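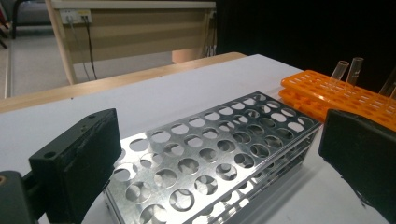

Pourquoi mon fichier d'inventaire remplace-t-il les références des portoirs par des dates à l'ouverture ?
C'est le tableur qui interprète tout seul les références du genre 3-12 ou 04/07 comme des dates au moment où il ouvre le CSV. Il faut importer le fichier et déclarer la colonne en texte, au lieu de double-cliquer dessus.

Voilà pour la version courte, maintenant la longue, parce que j'y ai laissé une bonne partie de ma journée et que je préfère tout noter dans le ticket tant que c'est frais !

Ticket ouvert le 20 janvier 2025
Service : magasin du laboratoire
Logiciel : Gravwood (module inventaire), export CSV
Statut : résolu, un point en suspens

Contexte
On tient tout le petit matériel dans Gravwood : verrerie, portoirs, bouchons, pipettes, les bacs aussi. Ça fait roughly 3 000 lignes, enfin environ, je n'ai pas regardé le compteur ce matin. Une fois l'export sorti, je trie par salle et j'envoie la liste aux équipes pour qu'elles cochent ce qu'elles ont vraiment sur leurs paillasses. D'habitude ça passe tout seul (bon, d'habitude c'est quelqu'un d'autre qui le fait).

Ce que j'ai vu
Dans la colonne « réf. interne », une partie des portoirs s'appelait « 03-déc » ou « 04-juil ». Au début j'ai cru que quelqu'un s'était amusé à renommer les fiches en juillet, pendant le grand rangement. J'ai donc ouvert Gravwood, et là, tout était propre : 3-12, 4-7, exactement comme sur les étiquettes. Donc le problème venait d'après.

Ce que j'ai essayé, dans l'ordre
Refaire l'export. Pareil.
Refaire l'export depuis un autre poste. Pareil, avec en prime les accents cassés (« Ã©prouvette », un classique).
Sélectionner la colonne et la passer en format texte. Surtout ne faites pas ça ! On obtient des nombres à cinq chiffres qui ne ressemblent plus à rien, et si on enregistre par-dessus, la référence d'origine est perdue. J'ai enregistré par-dessus. Voilà.
Ouvrir le CSV dans le bloc-notes. Les références y sont correctes, du moins dans un export tout neuf. C'est là que j'ai enfin compris que Gravwood n'y était pour rien et que j'avais pesté contre lui pour des prunes.

Réponse du support (Naheed Gondal)
« Bonjour, l'export est bon. Le tableur convertit à l'ouverture tout ce qui ressemble à une date. Partez d'un classeur vide, puis menu Données, import depuis un fichier texte, encodage UTF-8, séparateur point-virgule, et colonne réf. interne en Texte avant de valider. Ne repassez pas par le fichier déjà enregistré, il est abîmé. »

Testé à la lettre, et ça marche du premier coup. Les références sont bonnes, et les accents aussi, merci l'UTF-8. J'ai quand même vérifié avec un filtre sur « janv », « juil », « déc » et compagnie : plus rien qui traîne.

Petite frayeur en cours de route : il me manquait 20 lignes par rapport à l'écran de Gravwood. Fausse alerte, c'était le filtre « articles actifs » qui était resté coché dans la fenêtre d'export. Il se cache en bas à gauche, sous le choix des salles, et il se souvient de la dernière utilisation. Pensez à le regarder avant de crier (moi j'ai crié avant).

Et les zéros ?
J'en profite, c'est la même famille de bug. Les codes fournisseur qui commencent par zéro perdaient leur zéro, surtout ceux de Chisholm. Même remède : colonne en texte pendant l'import. Si vous avez déjà passé une commande avec un code raboté, écrivez-moi, je regarderai dans l'historique. J'en ai repéré deux pour l'instant et je les ai corrigés à la main.

Point en suspens
J'ai demandé à Naheed s'il était possible d'exporter directement au format classeur, avec les colonnes déjà typées. Réponse : c'est prévu, pas de date. En attendant, j'ai enregistré l'import comme modèle sur le partage, dossier Inventaire, sous-dossier Modèles. On l'ouvre, on clique sur Actualiser, on choisit le CSV du jour et tout se met en place.

Ajout en fin de journée : sur l'ancien portable de la réserve, Actualiser renvoie « source introuvable ». Le lecteur réseau n'y a pas la même lettre que chez nous. J'ai remplacé le chemin par l'adresse complète du serveur et ça passe. Si vous retombez sur le message, envoyez-moi une capture avec le chemin visible, sinon je cherche à l'aveugle.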